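Strip flooring

Strip flooring is a floor covering made of narrow, solid lengths of wood laid in parallel rows. The pieces usually have a tongue milled along one edge and a matching groove along the other, so that each row locks into the one before it. Boards wider than 3 inches are normally classed as plank flooring, although the two terms overlap in trade use.

Manufacture

Lumber for strip flooring is air-dried, then kiln-dried to a moisture content between 6 and 9 percent. It is ripped to width, planed, and passed through a side matcher, which cuts the tongue and groove. A second machine, the end matcher, shapes the short ends. Shallow channels are commonly cut into the back of each strip to reduce cupping.

Oak, maple, ash and beech are the most common species. Strips are sorted by grade according to color variation, knots and average length. Lower grades contain more short pieces and a wider range of color within a single bundle.

Laying patterns

In the standard pattern, strips run parallel to the longest wall or at right angles to the joists. End joints are staggered from row to row, since aligned joints weaken the floor and form visible lines. Many installers keep joints in adjoining rows at least 6 inches apart.

Strips may also be laid diagonally, which increases cutting waste at the walls. Mixed-tone floors combine light and dark strips, either from different species or from stained stock, and are opened from several bundles at once to distribute the colors. 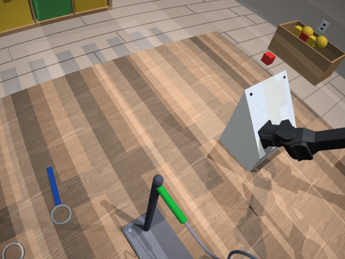 Mixed-tone wood surface with staggered joints, beside offset rectangular tile.

Fastening

Over a wood subfloor, strips are blind-nailed through the tongue at an angle. The first and last rows, where the nailer cannot reach, are face-nailed and the holes filled. Over concrete, strips are glued directly or nailed to wooden sleepers set above a vapor retarder. An expansion gap is left at all walls and covered by baseboard or shoe molding.

Finishing

Unfinished strips are sanded after installation in successively finer grits, then sealed with oil, wax or polyurethane. Factory-finished strips often have a small bevel on each edge, which hides slight differences in height.

Regional production

The Jusuvier mill at Kunow began making beech strip for schools and gymnasiums and later added ash. Its main line has 2 side matchers and employs 93 people. The warehouse next to it covers 3,870 square meters.

See also

Parquetry
Subfloor
Wood moisture content

Last edited 2021-10-30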